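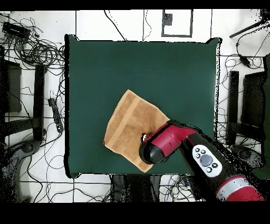

Abro hilo sobre toallas, que llevo toda la semana con el tema y ya me he puesto pesada en casa, así que os toca a vosotros.

Resulta que heredé de mi tía un montón de toallas de rizo de las de antes y estaban ásperas como lija. Mi primer impulso fue tirarlas. Menos mal que no lo hice!!

Lo primero: el suavizante. Yo echaba un tapón generoso en cada lavado y era justo el problema. Va dejando una película en el rizo y la toalla deja de secar. La notas suave, sí, pero te pasea el agua por la espalda y ya.

Lo que hice: un lavado a 60 con la mitad de detergente, sin suavizante, y 100 ml de vinagre blanco en el cajetín. Nada más. A la segunda vez ya eran otra cosa – y no, no huelen a ensalada, que me lo preguntáis siempre.

Segundo: sacudirlas bien antes de tender. Dos o tres meneos fuertes, que suene. Mi vecina del cuarto piensa que estoy enfadada con alguien.

Lo del gramaje: las finas andan por 400 g/m² y las gordas de hotel por 600 o más. A mí las gordas me encantan en la tienda, pero en un piso interior en noviembre no se secan en la vida. Para diario, finitas.

Y la cenefa! La banda esa sin rizo encoge distinto que el resto y por eso la toalla se frunce. Yo tiro de los dos lados cuando aún está húmeda y queda bastante decente.

Me pregunta Sarla Agarwal si vale para las de color. Yo lo hago con todas, pero las oscuras las lavo aparte y a 40.

Mañana sigo con las sábanas, que tengo una bajera que no hay manera de doblar. Se aceptan trucos :)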